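Two months with the Drallberg hand-held gripper: a photo gallery

I've had the Drallberg kit on loan since May, and people keep asking me what it's like to use, so I finally sat down and put a page together. 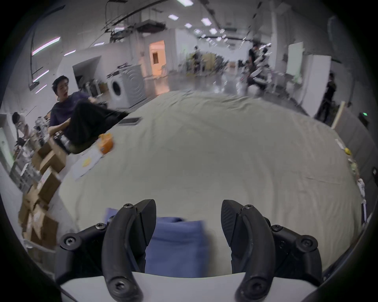 My main test was cloth, which is where I always start with a new gripper. Boxes and blocks tell you very little (everything can pick up a block!), but a bunched-up piece of fabric will show you in ten minutes whether the fingers close evenly and whether you can feel what you're doing through the handle. The Drallberg did well, mostly. I'd been using a Riltetti before this one and I had a whole list of complaints saved up, and I only got to reuse a couple of them.

If you haven't run into it yet, the kit is the hand-held kind. You carry the gripper yourself, do the job the way you'd do it with your own fingers, and the wide camera records the whole thing for training later on. The price I was quoted was 790 for the full kit, or 696 if you already own a camera that fits the mount. Mine was the full kit. Setup took me one evening, and most of that was me putting the cable on the wrong side and having to undo it all.

Okay, the fingers. They're black and curved, angled in toward each other at the tips, and the ribbed surface is my favorite thing about the whole product. I was worried it would snag on thinner fabric. I ran it over an old T-shirt, a dish towel and the softest scarf I own and it only caught once, on the scarf, and I'm willing to take the blame for that one since I was yanking. With smooth tips like the ones on my Riltetti I had to pinch twice to get one layer of cloth. With these I usually get it on the first go, as long as I come in low and don't rush.

Coming in low is the trick, by the way. My first day I kept poking straight down into the cloth and just pushing it away from me across the table. Haoran Bai watched me do this for a while and then told me to open wide, slide forward along the sheet, and close late. So much better! I went back and threw out everything I'd recorded that morning.

The screws are plain hex-socket ones, which I love, because I have a drawer full of hex keys and no patience for special tools. Do check them, though. The ones at the finger joints worked themselves a little loose on me after a long stretch of folding, and I noticed only when one finger started to lag behind the other. Six screws snugged up and it was fine again. I now do it every time I get the kit out, and I'd like to see Drallberg put a line in the manual about it (the manual is 2 pages long, there's room).

The view from the camera is huge. You get the fingers and the cloth right up close and then pretty much the whole room behind them, ceiling lights and all, curving away at the sides. It took me a bit to get used to watching it back. Straight table edges come out bent like a banana, and anybody walking by looks like they're in a fishbowl. For training you want that, you want to know where the gripper is in the room, and the wide view gives it plenty to hold on to. A plain sheet over the table helps the cloth stand out, too. Blue on pale works nicely, white on pale was a mess.

Weight is my one real gripe. It's okay for short tasks, but after an hour of folding my wrist lets me know. The Bania I tried last year was lighter and felt like a toy, so I guess you pick your problem. Yupanqui sells a padded strap that's meant for a different handle and fits this one if you're stubborn. I am, and it helps a lot.

Would I buy it? For cloth, yes, and I probably will when the loan is up. For small hard parts I'd wait. The tips are on the chunky side for that, and I dropped more washers than I want to admit. Drallberg says a narrower pair is coming and I've asked to be on the list.

I still want to try it on socks, inside-out ones especially, and on a fitted sheet if I'm feeling brave. If you've got one of these and found a better way to hold it for long sessions, please write to me, my wrist would be grateful!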